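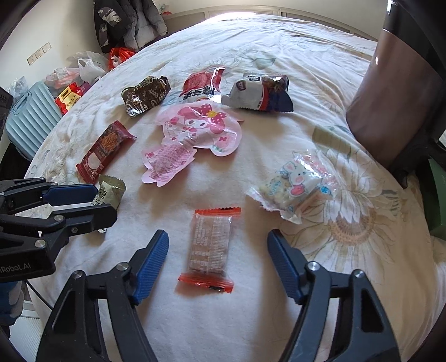

24 July 2022

Sourdough starter and rye trials, bench 2. Picking up from the last entry, which stopped at the second feed.

Fed both jars at the usual time. Jar A is the old white flour starter Themba Ngubane keeps going. Jar B is the rye one, started from scratch on the Miltano whole rye. A doubled well before lunch and was already sinking when I looked again. B was slower, domed on top, and smelled more of apples than vinegar. I stirred both down and gave them equal weights of flour and water.

Question for this round is whether the rye soaker can go in hot without hurting the rise. Amado Dumlao has been scalding his at home and gets a softer crumb that keeps longer. My last attempt came out gummy in a band along the bottom, so I wanted to try it with the soaker cooled properly and again with it still warm.

Base dough for each loaf, same for all four:
Strong white flour, 307 g
Whole rye, 100 g
Ripe starter, 100 g
Salt, 8 g
Water to feel, held back a little at the start

That comes to 407 g of flour before counting what's in the starter. The scale kept flicking between 406 and 407 on the fourth bowl, so I left it. Not going to chase one gram.

Loaf 1: no soaker, jar A.
Loaf 2: no soaker, jar B.
Loaf 3: scalded rye, cooled to room temperature, jar B.
Loaf 4: scalded rye, still warm to the hand, jar B.

For 3 and 4 I took the 100 g of rye out of the dry mix and poured the boiling water over it in a steel bowl, then stirred until there were no dry pockets. It goes stiff very fast. Covered both bowls. The first was left out on the bench and the second was made up later so it would still be warm when it went in.

Mixed by hand. Loaves 1 and 2 came together without trouble. Loaf 3 took longer, because the soaker wants to stay in lumps and you have to pinch it through the dough. Loaf 4 was easier to mix but stickier, and I had to wet my hands twice. Next time I would loosen the soaker with the held-back water before it meets the flour.

Folded every half hour, four sets. Notes as I went:

After set one, 1 already smooth. 2 rough on the surface. 3 and 4 both slack.
After set two, 2 caught up with 1. 3 still had a few lumps, smaller than a pea.
After set three, 4 was clearly ahead of the others, with bubbles along the side of the tub. The dough was warmer than I meant it to be.
After set four, 3 held its shape for the first time.

I should have taken dough temperatures at mixing. The probe was in the drawer with a dead battery and I only replaced it after set three, so the readings start too late to be much use. New battery is in now, spare one in the same drawer.

Shaped 4 first as it was the furthest along, then 1 and 2 together, then 3. All into floured baskets with cloths. The Gullent cloths stick less than the old ones, even with the same rye flour rubbed in. Worth getting two more if the budget has room – ask Themba.

Baked in pairs in lidded pots. Lid on for the first part, off for the rest. 1 and 2 went in first. The oven took a long while to recover before the second pair, longer than it used to. The door seal has a flat spot near the hinge and I think that's where it's leaking. I've put it on the repair sheet.

Results, cut after cooling overnight would be best, but I cut the end off each one the same evening:

Loaf 1: good height, open crumb, mild. Nothing wrong with it, a bit plain.
Loaf 2: lower, tighter, much better flavor. Crust darker on one side where the pot sits close to the back wall.
Loaf 3: the best of the four. Moist without being gummy, crumb even, no band at the bottom.
Loaf 4: spread sideways when it came out of the basket. Gummy patch in the center, sour. Looks overproofed to me, so the warm soaker may not be at fault directly. It sped everything up and I let it go too long.

So 4 isn't a fair test. To do it properly I'd need to shorten the bulk rise, or use less starter, or cool the rest of the water so the dough ends up at the same temperature as loaf 3. The last one is the easiest to repeat. Amado thinks I should also try baking it in a tin, where it can't spread. Fine, but then loaf 3 needs to go in a tin as well or there's nothing to compare it with.

Rest of loaf 3 wrapped in a cloth on the shelf marked Tolentino, please leave it there. I want to check it each morning for dryness. Loaf 1 is free for anyone.

Stock: the 1,000 g bag of Miltano is nearly finished. One unopened bag of strong white left. Salt is fine. We need parchment.

To do before the August round:
Repeat 3 and 4 with temperatures taken from the start
Two tins, same size
Check the oven with the separate thermometer, top and bottom shelf
Dry a spoonful of jar B on parchment as a backup

Jar B fed again last thing and put in the fridge, bottom shelf, at the back.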